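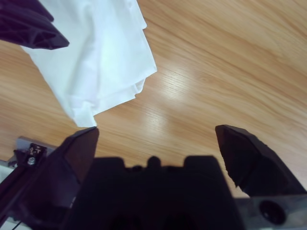

Cloth folding, Tuesday, Astwood bench

Search the notebook Go Advanced

Started just after 9. The plan was to get through a full block of folding demos before lunch and hand them to the Kondia training run tonight, and we mostly managed it! I'm writing this up while the last batch copies over, so excuse the mess.

We had 37 demos by the break, which is a decent morning for two arms and one person driving. That takes the folding set to 1,458 on the server. I went back over the wrist views from the first few and I'm much happier with them than with anything from the old bench. White cloth on the honey-colored table gives you a really clean edge, and when one arm's finger is over the top of the cloth you can still tell dark finger from white fabric without squinting. The glare spot on the varnish bugs me a bit (it wipes out a patch of grain near the middle of the table), but I've decided to leave the lights alone. If the policy can't cope with a shiny table it isn't going to cope with the Partington site either, and over there they've got windows.

Things I changed while driving:

Starts. I'd been laying the cloth down too neatly, I think. Today I bunched it up and dropped it wherever — sometimes off in a corner, sometimes half doubled over already. Slower to fold, more annoying, much better data. Please do the same if you take the afternoon slot.

Approach. Fingers wide open well before the cloth, then come in. I kept catching myself closing a little early out of habit, and in the replay it reads like a nervous twitch. I threw out 2 demos for that and nothing else.

Pauses. I'm still stopping too long between the grab and the fold. The Bralodlow trimming script cuts dead time at the front and back of a demo but leaves the middle alone, so whatever dithering I do in there goes straight into training. Need to practice with the recorder off for a few minutes before each block.

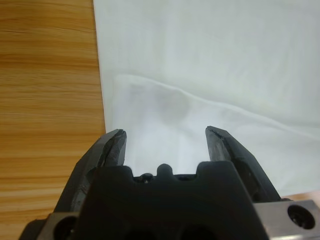
Bench Notebook 4, p. 37

The second fold is where I'd like some opinions. With the cloth lying this close, a lot of what the wrist camera gets is white on white, and the only thing to steer by is the ridge where the fabric doubles over and the bit of shadow under it. I can find it fine by eye from where I stand. From the wrist view alone I'm a lot less sure, and the wrist view is what the model has to work with! I'd like to try a block with a colored hem on the cloth, or a gray cloth with the same feel, and see if the second fold gets any better.

Labels: I've split "first fold" and "second fold" into separate tags instead of one long "fold" tag. Old demos still have the single tag. Somebody should write a script for that, probably me.

Disk is okay. We can fit up to 300 more before the Astwood drive needs clearing, so no need to delete anything this week. Leave the rejects folder where it is, I want to go through it again.

To do next time: gray cloth, hem tape, retag the old folding set, and check the clocks on both wrist cameras before the first demo. I forgot that last one this morning and only looked at 10:30. They matched, but I'd like to know that going in.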